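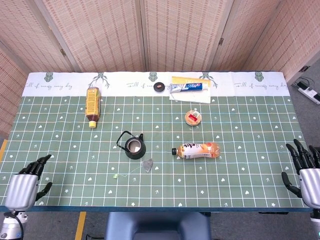

Helmy's left thumb started sticking in October, and I put off dealing with it far too long. It would close fine and then hang halfway on the way back. I finally gave it an evening this week.

The hands are silver and black, two of them, and the fingers come off one at a time if you have the right driver. I do it with the power off at the wall. Edith Quintero told me to start at the wrist and work outward, so I checked the cable first. It had no kinks and the plug was seated.

The trouble was in the second joint of the thumb. Lint, mostly, packed in around the pin. I picked it out with a toothpick, wiped the pin down and put on one drop of light oil. Then I ran the open and close cycle 77 times and watched it. It hung once, on the seventh, and not again.

After any work on a thumb the zero has to be set over. The old value was 523 and the new one is 2,353, a bigger jump than I expected — I think I had it wrong before. I wrote both on the inside of the cabinet door.

For a first job afterward I like the tea things. A teapot with a wire handle is a fair test for a thumb, and a tea bag is harder than it looks. Bottles lying on their sides are easy by comparison.

The right hand gets the same cleaning next. I still need to order spare pins from Drilley.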